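The wrong colors on purpose

At Cerow, a small robotics laboratory above a tile shop, the table in the test room is plain gray. The arm on it has been picking up boxes all morning, and it does this well. What is strange is how it learned. It had never met a gray table before it was moved to this room.

Polyxeni Vasilakis started the project in March with a question that sounds almost childish. If you want a robot to ignore the color of the furniture, how ugly must the furniture be during training? Her group answered by making 3,000 simulated rooms, and in every one of them the light, the walls and the table surface were chosen by a random draw.

The general idea is older than her group, and researchers call it domain randomization. A simulator is cheap and patient, but its pictures are never quite like the pictures of a real camera. A robot trained only on clean simulated pictures often fails when the sun moves or somebody puts a new cloth under the objects. So instead of making the simulator more beautiful, one makes it more various. The robot sees so many false worlds that the real one becomes only one more.

"My first rooms were too polite," Vasilakis told me. "Brown table, beige table, gray table. The network was happy and then it failed on the real arm. I had to become less polite."

The method they arrived at, which they named Wasten, does two things. It changes the look of the room between attempts, and it also tilts the viewpoint, so that the robot cannot trust the table to be level in its view. The task stays the same in all rooms: bring the gripper down over a box and close it.

Trygve Myklebust, who wrote most of the rendering code, was against the tilting. He feared the network would waste its effort on geometry and learn the grasp slowly. He was partly right. Training took 38 hours longer than with a level view - a serious cost for a laboratory with one good computer. But when the camera on the real arm was knocked out of place during a demonstration, the level version missed the box and the tilted version did not.

Then came the proper test. The group ran 408 attempts on the real table, under three kinds of lighting, and only 3 of them ended with the box dropped. Hilde Dekker, who kept the records, is careful with this result. All the boxes were rigid and lay flat, and she does not expect the same from a bag or a soft toy.

In one of the rooms the draw gave a blue light over the curtains and plants, and a table in patches of lime and olive green. The black arm has its gripper pointed straight down, close above a flat box.
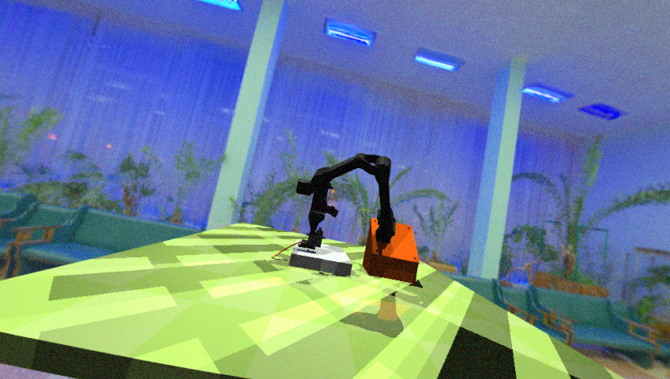
What the robot still cannot do

Soft objects are the next step, and Dekker has already filled a drawer with socks. Atif Bhutto, the youngest in the group, is working on a different weakness. Wasten picks its colors blindly, so many of the rooms teach the robot very little. He wants the draw to favor rooms where the robot did badly the day before. His first version favored them too strongly, and the arm forgot how to behave in ordinary light. He is now mixing the hard rooms with easy ones, and the right proportion is still an open question.

Myklebust has another wish. He would like a computer that finishes before the weekend.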